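Clida opens spare parts counter for small metal gears in Skirkenville

SKIRKENVILLE, December – Clida, a supplier of mechanical parts for workshops and repair businesses, has opened a counter for small metal gears at its building in Skirkenville. Customers can now buy a single gear over the counter, without a minimum order.

Until now the company sold its gears only in boxes of 12. Many repair shops told us that they need one gear for one machine, and that the other pieces stay in a drawer for years. The new counter is made for these customers. It is open every working day from 9 in the morning, and orders by telephone are also accepted.

The counter starts with 732 different gears in stock. The largest part of the range is spur gears with straight teeth, which are used in sewing machines, food mixers, garden tools and small lathes. Clida plans to have 800 types on the shelves before the end of next summer – the additional ones will be mostly for older machines, where the original maker does not supply parts anymore.

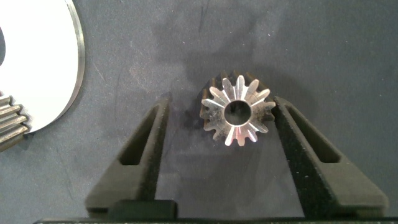 Reading time: 2 minutes

A spur gear with a round central bore and evenly spaced teeth looks like a simple part, but to find the correct replacement is not always easy. Two gears can have the same outside diameter and still not work together, if the size of the teeth is different. For this reason Clida asks customers to bring the old gear to the counter whenever it is possible, even when it is worn or some teeth are missing. The staff will measure the bore, the width and the outside diameter, count the teeth and look for the matching part.

Marks on the surface are not always a reason to replace a gear. Dull smudges and light scuffs on the top face usually have no influence on how it runs. More important are the sides of the teeth, where one gear touches the other, and the fit of the bore on the shaft. Customers who are not sure can have their gear checked at the counter free of charge.

The range comes from two product lines. Marinho is the standard line for household and garden machines. Kesau is intended for workshop equipment which runs many hours per day. Both lines are sold by the piece, and the prices are printed on the shelf label.

Boxes of 12 stay available for business customers under the same conditions as before. Existing order numbers do not change.

A printed list of all gears in stock can be picked up at the counter or requested by mail from the Clida sales office in Skirkenville.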